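Consejos de taller del club Nollmont, apartado «ropa y toallas»

Doblar con pinzas cansa más de lo que promete el folleto de Girkska. Antes de empezar, estira bien la manga del jersey sobre la colcha.

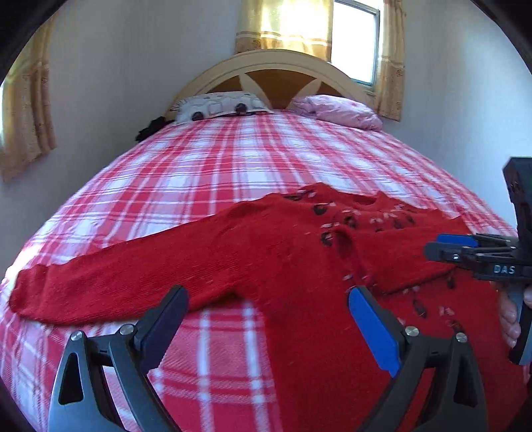 Agarra el punto por la parte lisa, lejos de los adornos del cuello. Aksel Kvaran defiende apretar fuerte; llevo 34 intentos apretando fuerte y sigo sin verle la ventaja.

Con la toalla, pellizca una esquina y levanta poco. Los rizos se enganchan en las mordazas, diga lo que diga el manual. 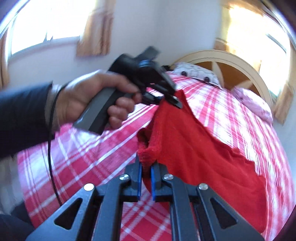 *Última modificación: julio*

Para la competición Trusemum piden 12 dobleces seguidos sin tocar con los dedos. Dudo que un robot aprenda eso de nosotros, pero apunta también los fallos. Y sujeta el cable antes de cada tanda.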